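Notebooks > Vascular Ultrasound Bench > Flow phantom > December

Search this notebook Go Advanced

December, 8:40 a.m.

Flow phantom up again after the tubing change. Carried over from the last entry: peak velocity on the straight segment was reading high against the timed collection, and Kwaku wanted the angle correction checked before anyone touched the pump settings. Did that first. Cursor was set by eye on all the saved sweeps. Redid them with the cursor laid along the far wall and the numbers dropped, but they are still high at the top pump rate.

Fluid is the glycerol mix from the blue-capped bottle, 2000 mL in the reservoir, degassed overnight with the lid cracked. Small bubbles at the outlet elbow for the first few minutes, then clear. Tapped the elbow with a screwdriver handle. Bence says to run it slowly with the outlet raised next time and leave the screwdriver out of it.

Vessel inserts used this morning: straight, then the narrowed one. The narrowed insert from Somberg does not seat properly in our old box. The flange is a hair too thick and the lid bows when the clamps go on. I sanded the flange on one side and it seats now, with a slow weep at the inlet end. Paper towel under it. Needs a proper gasket before we show it to anybody from the vascular clinic.

11:15 a.m.

Ran the narrowed insert at 4 pump settings. Jet is easy to find on color at the lower two. At the upper two it aliases badly, and I had to drop the baseline and bring the scale up before I could place the gate. Saved everything under the Nilero folder, names as pump setting then insert then run letter. Run C at the highest setting is no good, I bumped the probe clamp partway through. Left it in the folder with "bad" on the end.

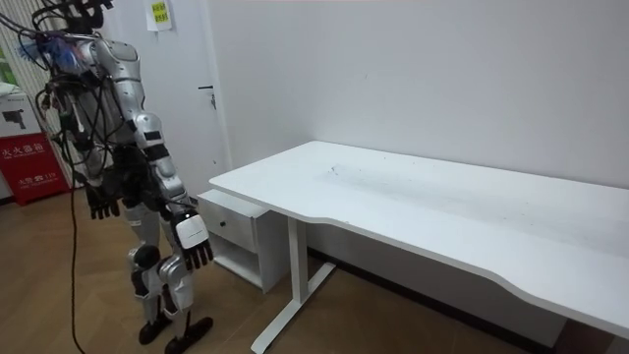 The probe clamp is the weak point in all of this. It holds angle well enough but it creeps down over a long run, and by the end the gel pad is squashed and the near wall has moved up on the screen. Hajnalka has a ring stand with a geared post in the other room and says we can have it if we return the heavy base we took from her last spring. Base is under the sink. Will carry it over.

2:30 p.m.

Timed collection again with the graduated cylinder, 13 runs on the straight insert. Spread is tighter than last time. The pump display and the cylinder disagree by the same proportion at every setting, so I think the pump calibration was done with plain water and never redone for the glycerol mix. Zoltán is going to look for the original sheet. Until he finds it, use the cylinder numbers and ignore the display.

Still to do:
- cut a gasket for the inlet end (2 mm sheet, drawer by the door)
- swap the clamp for the geared stand
- repeat the highest setting on the narrowed insert
- ask Sándor if the Veloso probe is back from service
- top up the reservoir and write the date on the new bottle

Drained the loop at the end of the day and flushed with water twice. Left the inserts on the rack with the ends open. Pump is off at the wall.

Comments

Kwaku Mensah: Good on the angle. Can you put the old and corrected values side by side in one sheet? I don't want to open every sweep.

Zoltán Lengyel: Found the calibration sheet. It says water. I can redo it with the mix if you leave me enough in the bottle.

Hajnalka Bíró: Base received, thanks. The stand is on my bench, take the long post too.

Bence Fekete: The Somberg insert has an O-ring groove on the underside, under the protective film. Did you peel the film off before sanding?

Sándor Szilágyi: Probe isn't back yet. I'll ask them again.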